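Dirkbridge Street Cleaning Contract: Your Questions

I've been going to town council meetings in Dirkbridge for longer than I'd like to admit, and since the new street cleaning contract came up I get stopped at the grocery store about it. So I put the questions on one page. I don't work for the town or for any of the bidders.

What is the council voting on?

Who sweeps our streets and empties the public trash cans for the next two years. The old contract with Troltside ran out in May and has been limping along on a month-to-month extension ever since. Two companies put in bids this time, Troltside again and Ulona.

Why didn't they just renew with Troltside?

They wanted to! The town's own purchasing rules say any service contract past a certain size has to go out for open bids, and a renewal would have skipped that. A few residents brought it up during public comment (I was one of them, full disclosure) and the town attorney agreed.

How many streets are we talking about?

The contract lists 218 street segments. A segment is one block, more or less, so a long road like Siriwardena Avenue shows up over and over in the list. If you want to know whether your block is on it, ask the clerk for Schedule B. It's a separate file from the contract and people miss it all the time.

What happens if they skip my street?

Under the draft, the company pays a penalty of $40 for each missed segment, but only if the miss gets logged. That means you have to report it. Call the public works desk or fill out the form on the town site, and write down the reference number they give you. I've had one report vanish on me and now I keep a notebook.

I heard there was a petition. What does it ask for?

It asks the council to publish the inspection reports every month, whoever wins. It had 2,940 signatures when it was handed in, and for a town our size I think that's terrific. The council has to put it on an agenda, though it doesn't have to say yes.

Will my taxes go up?

I don't know, and I'd be careful with anyone who tells you they do. The money comes out of the general fund, and the budget hearing is separate from the contract vote. My own guess is that we'd see it as a cut somewhere else first, probably in park mowing.

Can I see the bids myself?

Yes. Once they're opened they're public records. You can read them at the clerk's counter for free, or pay for copies. Bring a snack, the Ulona one is a brick.

How do I speak at the meeting?

Sign the sheet by the door before 7 p.m. You get two minutes and they do cut you off, so say your main point first and thank everybody later. If you hate microphones, a written comment goes into the same record. Put your street address on it or it may get set aside.

Do you take a side?

On the company, no. On the inspection reports, yes, very much so! I want to be able to look up my own block without filing a records request and waiting on it.

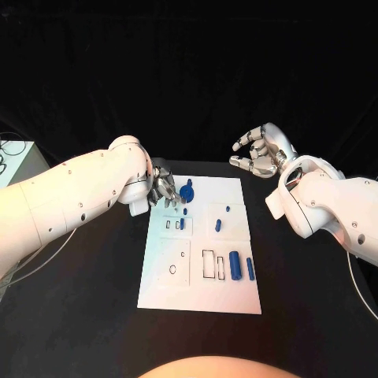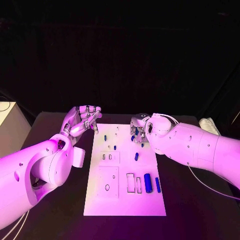 Two robot arms over a white work surface on a dark table, in both pictures.

Where do I send a question you haven't covered?

Use the contact form on this site. I add new ones as I get to them, usually the evening after a meeting.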